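Caffeine timing, second attempt

10/01/2018

My first post on this dealt with total intake. I had cut from five cups to three and saw no change in how I slept, so I stopped recording and assumed the matter was closed. Angus MacAulay wrote to point out that I had never listed the hour of the last cup. I went back to the log and he was right. The column was blank.

For the second attempt I kept the amount fixed and moved the clock. Same beans, same Mekex grinder, same mug. Three cups a day, the last one at 1595 steps into the afternoon walk for the first stretch (I drink it at the bench by the canal, and the pedometer is more regular than I am), then at lunch, then with breakfast. Bedtime stayed at 10:30. I wrote down when I turned off the light, when I last remembered checking the clock, and how many times I got up.

I don't own a sleep tracker. Troels Vestergaard lent me his for a while in February, and it scored me 96 on a night I spent mostly reading on the kitchen floor. I gave it back.
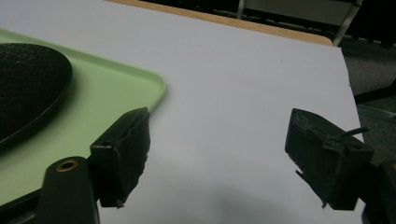 How late can the last cup be before it affects sleep?

For me the limit is noon. Caffeine leaves the body slowly, and the rate differs a good deal from one person to the next, so your own limit may be earlier or later than mine.

With the last cup on the walk, I was usually still awake at midnight. Moving it to lunch helped with falling asleep but I kept getting up at night. Moving it to breakfast fixed most of that and gave me a dull headache after lunch for the first several days. The headache went away without treatment. I drank more water during that period, which muddies the result slightly.

Two things I did not control. The bedroom was repainted partway through, and I slept on the sofa until the smell cleared. Also, Shirley Lachance brought over a box of dark chocolate, which contains caffeine too, and I ate it in the evenings without logging it. Those nights are marked in the log with a C and left out of the comparison.

Next I want to repeat the lunch setting with a smaller cup. The log sheet needs a new column for chocolate.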